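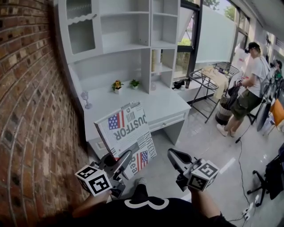 ## Step 4: Clear the floor, then load the hutch

I set up my desk and hutch twice before I got the order right, so please learn from me! Do the floor first. A box standing right in front of the desk, like my big newspaper-print one, sits exactly where you need to stand to reach the upper cubbies.

1. Move any boxes away from the desk.
2. Put heavy things in the lower cubbies and the light stuff up top.
3. Close the glass-fronted door before you load the shelves beside it.
4. Set plants on the desktop last (my two little pots fit fine, and they cheer the whole thing up).

**Caution:** Keep glassware off the desktop until you've finished. Mine came through okay, but I was holding my breath!

**Note:** If you're reusing a printed carton for storage, go by your own label and ignore the print. I write mine on masking tape, nice and big, and stick it on the side that faces out.

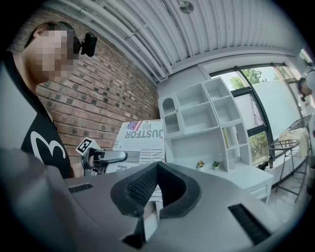
*Printed carton, with the open cubbies in the background.*

5. Stand books and papers upright in a lower cubby, then go on to Step 5.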